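Unit 4. Calendar Customs: Midsummer and Harvest Observances
Course notes, Folk Tradition and the Ritual Year
Prepared by Hsiu-ying Lai; section 4.3 revised by Nour Hakim

4.1 Terms

A calendar custom is a practice repeated at a fixed or computed point in the year. Fixed customs keep the same date. Movable customs depend on another date, usually Easter, or on a local condition such as the ripeness of a crop. Most harvest customs began as movable in the second sense and became fixed when parishes or town councils started printing schedules.

Midsummer customs cluster between the solstice and the feast of St. John, June 24. In places that kept the Julian calendar for church use, the feast now falls on July 7 in the civil calendar, so the link between the bonfire and the shortest night is broken. Students should check which calendar a source uses before comparing dates.

4.2 Common elements

Fire. Bonfires on high ground or beside water. Jumping over the fire is recorded across Eastern and Northern Europe, by couples and by single persons. Older collectors explained it as purification. Treat this as the collector's reading unless the informant gives it.

Water. Bathing at night or at dawn, and wreaths set floating on rivers. The direction a wreath takes is read as a sign about marriage.

Plants. Herbs gathered on the eve are held to be stronger than those picked on other days. The fern flower, which does not exist botanically, is searched for at midnight.

First fruits. In August, apples, pears, grapes or honey are brought to church and blessed. In some districts apples are not eaten before this day. The rule binds parents who have lost a child more strictly than others.

4.3 The Lasorton survey

The Lasorton survey collected 3,461 questionnaire replies on summer customs. Of its 30 questions, 13 deal with food. The replies are filed by district, and the two used in this unit are Vander and Perkska.

Vander sent in 126 replies. Bonfires are mentioned in most of them, first fruits in very few. Perkska shows the reverse. Fu attributes the difference to church affiliation. The objection is that the Perkska forms were handed out by clergy in August, and the Vander forms by schoolteachers in May, before either custom had taken place that year. Season of collection and identity of the collector both affect what is reported.

The survey did not record the age of respondents. Phrases such as "in the old days" cannot be dated from the form alone.

4.4 Reading and preparation

Read Fu, chapters 2 and 5. Chapter 3 may be skipped.

Bring one description of a summer custom, from print or from a relative, of no more than one page. Note the source, the place, and whether the custom is reported as current or as remembered.

Terms to know: movable feast, first fruits, eve, informant, survival (in the older sense, and the reasons it was dropped).

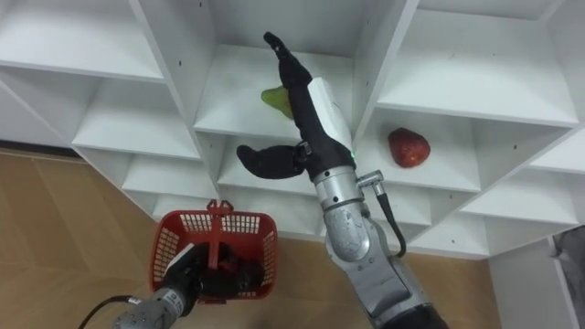
Fig. 4.1. Pear and strawberry, white shelving.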